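Talks & Workshops | Community Repair

Print this page | E-mail this page

Speaker notes: Keeping an old computer going (and knowing when to stop)
Shahram Mahmoudi, Aug 2, 2018
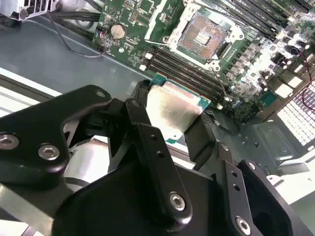
Right, hello everyone, thanks for coming out on such a miserable night. I'm going to talk for 24 minutes and then we'll do questions, and if I go over, please just start stacking chairs. I've been running the Samo repair evenings since January and the thing people ask me most is "is it worth fixing?" So that's the talk. Start with what's inside. The processor is the little square thing with the silver metal lid and the thin green border, held here just above the big green motherboard. Everybody thinks that's the bit that has died. It hardly ever is! In my experience it's the last thing to go, so please don't buy a new one before you've looked at the power supply.

(Pause. Ask who's got a computer older than their youngest kid. Always gets hands.)

Okay, the dust story. A bloke brought in a desktop that had lived under the counter at his fish and chip shop, and I won't describe the smell, but the fan was more batter than fan. We cleaned it out, put fresh thermal paste on, and he's still doing his GST on it. Total cost was a tube of paste and one of my good toothbrushes.

Next bit is money. My own rule – and you're welcome to argue with me at the tea table – is that if the part costs under $80 and the machine did what you wanted before it broke, fix it. A solid state drive is the best money you'll spend on a slow computer. I put a 500 gigabyte one in my mum's old tower and she rang me up to ask whose computer I'd given her.

(Skip the memory section if running late. If not: colour of the slots doesn't tell you much, read the manual, match the sticks.)

When to stop. If the board has swollen capacitors and you don't solder, stop. If it won't take an operating system that still gets security updates, take it off the internet and use it for the kids' old games or the music collection. I've kept one just for that, favourite programs and all.

Please don't put it in the red bin. Take it to the e-waste cage, and get your photos off the drive first. Then wipe it properly – dragging things to the recycle bin doesn't count, sorry.

Mention the sign-up sheet. Mention bringing your own power lead, because we're down to two spares. Questions.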